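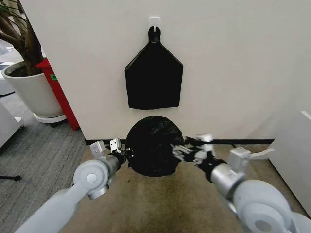 Hallano small adhesive hook, white - my review after one office trial

Posted 3rd October by Kimie Chiba

I bought the Hallano hooks in a pack of three, for 400 yen. We needed only one of them. In our office the bag we keep for the trash corner was always lying on a shelf or behind the plant, and I wanted it to hang on the wall near the bin, where everyone can see it.

How it goes on

The hook is small and white, so on our white wall you almost do not notice it. You clean the wall, remove the film from the back and press. The paper inside the pack says to wait one night before hanging anything, and I did wait. My colleague Tatsuya Tsuchiya thinks this is too careful for such a light thing. Maybe he is right, but I had a different hook from Kubo before, I did not wait, and it fell down two times in the first week.

Choose the height well before you press. I put mine quite high, so the bag hangs far above the floor and the bin has its own place below. I am not tall, and for me it is still comfortable to reach.

What I like

The shape is good for a loop. Our black bag has a narrow loop at the top, and it goes over the hook easily and stays there.
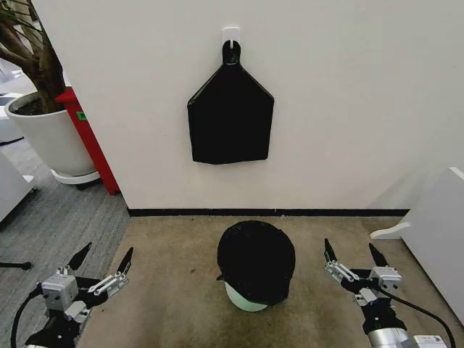 It also makes changing the bin bag a little more pleasant. Our bin is a small round one, pale green at the lower part, and I pull the black liner well over the rim so that it does not slip inside. The full one is taken out and put on the floor by the wall, then the new one goes in.

What I like less

The film on the back is difficult to take off with short nails. The instructions are printed very small, and I had to read them with my phone. Also the pack does not say clearly how much weight one hook can hold - I would not trust it with a heavy coat or an umbrella.

I cannot tell yet how it comes off the paint. When I remove it I will add a note to this review.

For now I give it four stars. The other two hooks are in my drawer, and one will probably go to the kitchen for the towel.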